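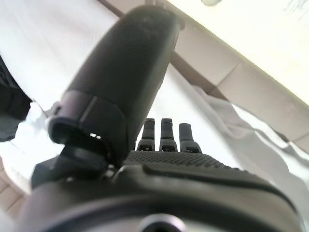

Brelden white table cover, wide size
Price: £9
Width: 196 cm
In stock

I've been selling the Brelden in the narrow size for ages and people kept writing to ask for one that would go right across a proper worktable, so the wide one has finally joined it (I'm very pleased!). It's a plain white cover with a smooth face, no pattern and no border. You roll it out, let it relax for a bit, and get on with whatever you were doing. I use mine for sorting, for packing up orders and for taking pictures of small things to put on this site, and I'd be lost without it now.

The wide size is 196 cm across. Do measure your table first, and leave yourself a little extra if you like the edge to hang down. If yours is smaller you can trim it with ordinary kitchen scissors. Go slowly and mark the line in pencil on the back, as the front is a nuisance to rub clean.
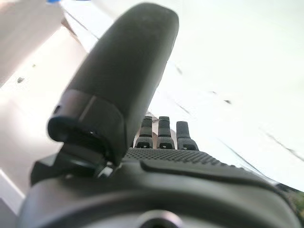
Why plain white? I used to work on a grey cloth and spent half my evenings hunting for things I'd put down a minute earlier, mostly the pale ones. Bright white is kinder to in-between colours than you'd think. That small tan shape at the back, partly hidden as it is, still looks beige with all the white around it, and dark greys stay dark grey with a nice clear edge. Very pale things are harder, I'll admit, and if you mostly handle cream or ivory bits you might be happier with the Dillex in slate, which I also keep.

The face has a very slight sheen. Under a bare bulb you'll get a bright patch, so I move my lamp to the side and point it at the wall. Daylight from a window is lovely on it. 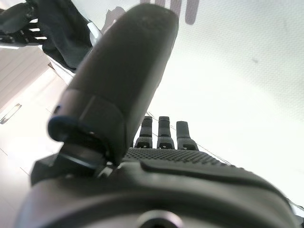 Keeping it clean is easy enough. Warm water, a drop of washing-up liquid, soft cloth, done. Tea comes off if you catch it the same day. Biro doesn't, and neither does beetroot (my own fault, that one, and I've turned that end to the wall). Please don't put it in the washing machine or iron it. If it's come out of the tube with a curl in it, roll it the other way round for an hour and put a couple of heavy books on the corners.

It comes rolled on a cardboard tube with 2 clips in the end. They're the Tulero ones with the rubber pads and they'll grip most table edges, though not a very thick old farmhouse one. Spare clips are on the clips and pegs page.
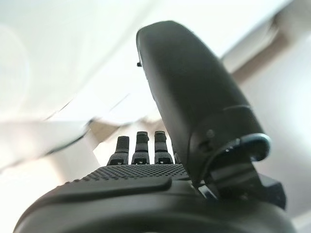 A few things I get asked a lot:

Can I leave it down all the time? Yes, mine stays put from one December to the next and has only gone a bit dull where my elbows go.

Will it take a hot pan? No! It's for working on, so use a trivet.

Is it the same white as the narrow one? Very nearly. The wide one is a touch cooler, and if you lay them side by side you'll spot the join, so it's best to stick to one size if you need two covers to match.

Can I have it folded to save on postage? I'd rather not, sorry. The creases never quite drop out and then you'll be cross with me.

Delivery and returns
Tubes go out within 2 working days. If you change your mind, send it back rolled and untrimmed and I'll refund the cover as soon as it's here.

Page last updated August 2019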